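Tistia 与 Hellow 携手启动社区厨房食材减损计划
十月起在三座城市推行，首批覆盖516户家庭及14家社区厨房

2020年8月

家庭餐饮服务企业 Tistia 今日宣布，与食品储存用品品牌 Hellow 达成合作，共同启动“整蒜整果”社区厨房食材减损计划。该计划将于十月起在三座城市的社区厨房及签约家庭中推行，内容涵盖食材储存培训、统一标识的分类收纳用品以及按季节更新的采购指引。Uçar 基金会为计划提供首年经费，Skellorton 食品研究所负责课程编写与成效评估。

根据合作协议，首批参与单位包括516户家庭和14家社区厨房。参与家庭将在计划启动前收到一份储存手册，手册按照食材种类编排，分别说明葱蒜类、根茎类、柑橘类、叶菜类及干货的存放条件、常见误区和处理方法。社区厨房除领取手册外，还将获得一套分类收纳用品，并由 Tistia 派出的培训人员上门授课。

Tistia 社区事务总监法迪梅·埃伦（Fadime Eren）表示：“我们的配餐团队长期与社区厨房合作，对后厨里的情况比较熟悉。很多食材在送到时状态良好，却在储存环节出了问题。大蒜与土豆混放在密闭的袋中，柠檬与叶菜挤在同一层架上，几天以后便只能丢弃。这项计划希望从收货、分拣和上架这些日常工作入手，把可以避免的损耗减下来。”

课程共分为5个单元。第一单元讲解收货检查，包括如何辨别外皮受损的柑橘、已经萌芽的蒜头以及受潮的洋葱。第二单元为分类与上架，重点说明哪些食材适宜通风存放，哪些食材应当冷藏，哪些食材不宜相邻放置。第三单元围绕余料利用展开，介绍柠檬皮、蒜末、菜梗等常见余料的腌渍、冷冻与风干做法。第四单元涉及采购计划的制定，由学员根据本厨房的用餐人数和菜单自行编写一周采购表。第五单元为记录与复盘，学员将学习填写统一格式的损耗登记表。

各单元均安排讲解与实操两个部分，实操内容在学员所在厨房完成，使用该厨房当周采购的食材。未能到场的学员可以申请补课，补课安排由各城市协调人另行通知。完成全部单元的学员将获得由 Skellorton 食品研究所签发的结业证明。

Skellorton 食品研究所课程负责人梅拉哈特·萨拉奇（Melahat Saraç）指出，课程编写过程中听取了多家社区厨房主厨的意见。“初稿中的储存要求偏重理论，对冷藏空间有限的厨房并不适用。”她说，“修订以后，我们为没有独立冷库的厨房单独编写了一章，对常温收纳的通风、避光和周转顺序作了较为详细的说明。葱蒜类和柑橘类的篇幅也有所增加，这两类食材几乎每个厨房都在使用，存放方式却差别很大。”

在收纳用品方面，Hellow 将向社区厨房提供可叠放的收纳盒、透气网袋及可擦写标签。标签上设有品名、收货日期和建议使用日期三栏，便于不同班次的工作人员交接。Hellow 方面表示，全部用品均可清洗后重复使用，破损的收纳盒可凭登记编号更换。参与家庭可按优惠价格选购同款用品，是否选购不影响其参加培训的资格。

Uçar 基金会的经费主要用于培训人员的差旅与授课支出、手册的印制与寄送，以及偏远社区厨房的用品运输。基金会同时设立小额补助，供社区厨房添置置物架、温度计和通风设备。补助申请须由厨房负责人提交，并附现有储存条件的简要说明。基金会将在收到完整材料后作出书面答复。

计划的成效评估由 Skellorton 食品研究所独立开展。各社区厨房按周提交损耗登记表，参与家庭可自愿提交家庭记录。研究所将对登记数据进行汇总，并在首个实施年度结束后发布评估报告。报告不公开单个家庭或单个厨房的信息，各厨房可向研究所索取本单位的数据摘要。

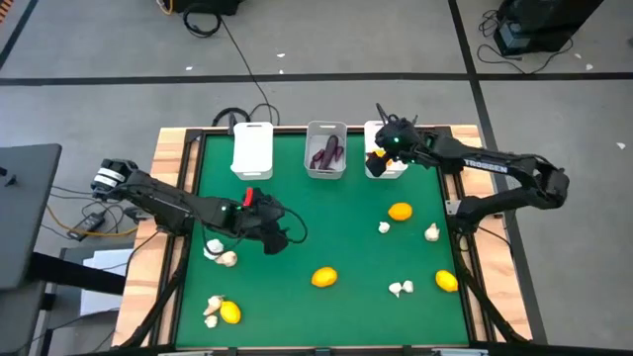
图：绿色工作垫上的蒜瓣与白色塑料盒中的黄色柠檬。葱蒜类与柑橘类食材均列入计划的储存手册。

报名与咨询

首批名单以外的社区厨房可自即日起登记意向，Tistia 将根据各城市的培训力量安排后续批次。登记时请提供厨房名称、所在城区、日常用餐人数以及联系人姓名。家庭用户可通过 Tistia 客户服务渠道索取储存手册电子版，手册电子版免费提供。

关于 Tistia
Tistia 从事家庭配餐与社区餐饮服务，业务包括食材配送、菜单设计及社区厨房运营支持。

关于 Hellow
Hellow 设计并销售家用及商用食品储存用品，产品包括收纳盒、保鲜容器、透气网袋和标签系统。

关于 Uçar 基金会
Uçar 基金会资助社区餐饮、营养教育及食品减损领域的公益项目。

关于 Skellorton 食品研究所
Skellorton 食品研究所开展食品储存与家庭膳食方面的应用研究，并面向餐饮从业人员提供培训课程。

媒体联系
Tistia 社区事务部
联系人：法迪梅·埃伦（Fadime Eren）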